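Schlafen, wenn die Nacht nicht abkühlt

Seit mehr als zwanzig Jahren berät sie Menschen, die schlecht schlafen, die meiste Zeit davon in einer Praxis in Plollel. Angefangen hat sie als Krankenschwester im Nachtdienst. Wir haben an einem Dienstag mit ihr gesprochen, nachmittags, bei heruntergelassenen Rollläden. Ihren Namen möchte sie nicht lesen, die Patienten seien in der Stadt schnell zu erraten, wenn man wisse, wer sie betreut.

Im Sommer, sagt sie, ändern sich die Anrufe. »Im Februar kommen die Leute, weil sie grübeln. Im Juli kommen sie, weil ihnen zu warm ist, und dann grübeln sie auch noch darüber.« Die meisten wohnen unter dem Dach, viele in den Häusern hinter dem Bahnhof, die nach dem Krieg schnell hochgezogen wurden. Dort steht die Wärme bis weit nach Mitternacht in den Zimmern.

Was sie diesen Leuten rät, fängt beim Lüften an. »Das klingt banal, aber fast alle machen es falsch. Sie reißen um acht Uhr abends die Fenster auf, weil sie es nicht mehr aushalten. Da ist es draußen oft noch wärmer als drinnen.« Sie lässt ihre Patienten ein einfaches Thermometer nach draußen hängen und eines ins Schlafzimmer. Erst wenn das äußere niedriger steht, wird geöffnet, dann aber alles, auch die Wohnungstür, wenn das Treppenhaus kühl ist. Morgens um sechs geht sie selbst durch die Wohnung und macht wieder zu. 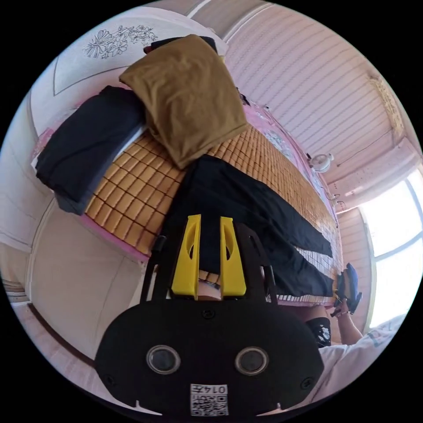
Über das Bett redet sie lieber als über Medikamente. Eine Matratze speichere Wärme, das merke jeder, der sich nachts umdreht und die andere Seite sucht. »Man kauft sich nicht für einen heißen Sommer eine neue Matratze. Das sage ich auch immer, wenn mich jemand fragt, welche er nehmen soll. Man legt etwas darauf oder man nimmt etwas weg.« Weg soll bei ihr als Erstes der wasserdichte Schoner, sofern er nicht gebraucht wird. Unter dem Laken staue sich sonst die Feuchtigkeit. Darauf könne vieles: ein Leinentuch, ein Baumwolltuch, auch eine Matte, wie man sie in heißen Ländern aufs Bett legt. Eine Patientin habe ihr eine Bambusmatte gezeigt, die sie von ihren Schwiegereltern bekommen hatte. »Ich hätte darauf nicht schlafen wollen, mir wäre das zu hart. Sie schlief gut. Also war die Sache erledigt.«

Sie selbst hat im Sommer ein Leinenlaken und sonst nichts. Die Decke liegt am Fußende, ein leeres Bett ohne etwas zum Zudecken mag sie nicht. Das gehe vielen so. Wer jahrzehntelang mit Decke geschlafen habe, wache ohne sie auf, auch bei Hitze. Für solche Fälle empfiehlt sie einen leeren Bettbezug.

Von den Geräten, die im Juni in jedem Prospekt stehen, hält sie unterschiedlich viel. Ein Ventilator sei in Ordnung, solange er nicht die ganze Nacht auf das Gesicht blase. Sie stellt ihren auf den Flur, so dass er die Luft von der kühleren Seite der Wohnung herüberschiebt. Mobile Klimageräte mit Schlauch lässt sie gelten, wenn jemand krank ist oder sehr alt. »Die sind laut, und für den Schlauch steht das Fenster offen. Wer 500 Euro dafür ausgibt, soll vorher wissen, dass er ein zweites Problem dazukauft.« Für bis zu 200 Euro bekomme man in vielen Fällen einen ordentlichen Sonnenschutz von außen, und der bringe am Ende mehr. Viele Vermieter müsse man dafür allerdings lange bitten. Bei der Hausverwaltung Flerno, der in Plollel ganze Straßenzüge gehören, habe eine ihrer Patientinnen zwei Sommer auf die Antwort gewartet.

Und die kalte Dusche vor dem Schlafengehen? Sie schüttelt den Kopf. Lauwarm sei besser, kalt mache wach. Ein feuchtes Tuch auf den Unterarmen helfe manchen, andere fänden es unangenehm. Sie schreibt nichts davon vor. In der ersten Stunde bekommt jeder ein Blatt mit sechs Punkten, davon soll er zwei aussuchen und eine Woche lang dabei bleiben. »Wer alles auf einmal ändert, weiß hinterher nicht, was geholfen hat. Meistens hält er es auch nur drei Tage durch.« 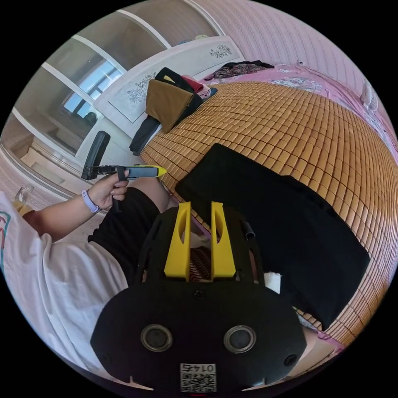

Schwieriger als die Temperatur findet sie den Umgang mit den verlorenen Stunden. Wer um drei Uhr wach liegt, rechnet aus, wie viel Schlaf noch bleibt, und die Rechnung wird jedes Mal schlechter. Sie bittet deshalb darum, die Uhr umzudrehen und das Telefon in ein anderes Zimmer zu legen. Aufstehen sei erlaubt. In der Küche sitzen, ein Glas Wasser trinken, im Dunkeln aus dem Fenster sehen – das alles sei besser, als im warmen Bett zu liegen und sich zu ärgern.

Den Mittagsschlaf, den sie ihren Patienten sonst ausredet, erlaubt sie in Hitzewochen. Zwanzig Minuten, vor drei Uhr, am besten im kühlsten Raum. Bei einer Familie sei das der Keller gewesen, bei einer anderen das Bad. In Dririk, wo sie aufgewachsen ist, habe man im Sommer ohnehin mittags die Läden geschlossen, auch die der Geschäfte. »Da hat keiner gefragt, ob das gesund ist. Um zwei war es still auf der Straße, und um vier ging es weiter.«

Nach Tabletten wird sie im Sommer häufiger gefragt als im Winter. Sie verschreibt selbst keine, das darf sie nicht, und schickt die Leute zum Hausarzt. Vorsichtig ist sie vor allem bei älteren Menschen, die Wassertabletten oder Mittel gegen hohen Blutdruck nehmen. Die sollten bei großer Hitze in der Praxis anrufen und fragen, ob die Dosis noch passt. Selbst etwas wegzulassen, davon rät sie ab. Auch vom Bier am Abend, das viele für ein Schlafmittel halten. Man schlafe damit schneller ein und sei um zwei wieder wach.

Ob es mit den Jahren schlimmer geworden sei? Sie führt ein Heft, in das sie einträgt, an welchen Tagen wegen der Hitze angerufen wird. Die ersten Einträge lagen früher im Juli, inzwischen beginnen sie oft schon Anfang Juni. Eine Statistik sei das nicht, dafür habe sie zu wenige Patienten. Vor Kurzem saß sie in einer Veranstaltung der Stadt, in der ein Plan mit der Jahreszahl 2056 vorgestellt wurde, mit Bäumen, Brunnen und hellen Dächern. »Das ist alles richtig. Ich habe nur gedacht, dass die Leute, die jetzt zu mir kommen, heute Nacht schlafen wollen.«

Am Abend hat sie noch zwei Termine, beide nach acht. Im Sommer legt sie die Gespräche spät, vorher ist es auch in der Praxis zu warm.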